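Compras y equipos: lo que hay que cerrar antes de febrero

Rápido, que el cierre de año nos come. Resumen de la reunión de presupuesto de la línea de desmontaje, 29 de diciembre de 2023.

Lo primero: el segundo brazo. Sigue en el plan, pero pasa a 2026. Meriem Zaki lo defendió bien, con números, y aun así no entra. Motivo: sin utillaje propio un segundo brazo se queda parado media jornada. Antes, placas de fijación. Después, brazo.

Lo que sí se aprueba ya – 4000 euros para utillaje impreso y dedos de pinza de repuesto. De ahí salen 598 para filamento y tornillería, pedido a Tukport en cuanto abran. El resto se reparte entre placas nuevas para las torres de sobremesa y un juego de dedos para discos de 3,5 pulgadas. Ojo con los plazos: Symonenko pide 10 semanas para cualquier pieza mecanizada, asi que lo que se pueda imprimir, se imprime en casa.
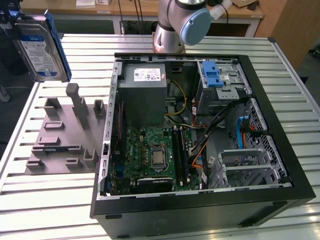 Disco duro de 3,5 pulgadas en la pinza, junto a la torre abierta. A la izquierda, la placa de fijación impresa.

Pendiente de decidir: la mesa. La oferta de Birton incluye montaje pero no transporte, y la de Flemcombe al revés. Soudabeh Ghasemi está pidiendo las dos otra vez, con todo dentro, para poder comparar de una vez. Si alguien tiene medidas del hueco junto al almacén, que se las pase a ella. No a mí.

Mantenimiento: se duplica la partida. Este año se quedó corta en otoño y hubo que tirar de imprevistos, cosa que administración no quiere volver a ver. Tampoco nosotros. Incluye cables, juntas y la revisión anual del brazo. No incluye licencias de software, que van por otro lado (formulario verde, el de siempre).

Formación – queda una plaza libre en el curso de programación básica. Prioridad para el turno de tarde. Apuntarse con Meriem.

Peticiones de material para el primer pedido: en la hoja compartida, con referencia y precio sin IVA. Las que vengan sin referencia se quedan para el siguente. El pedido grande sale en febrero.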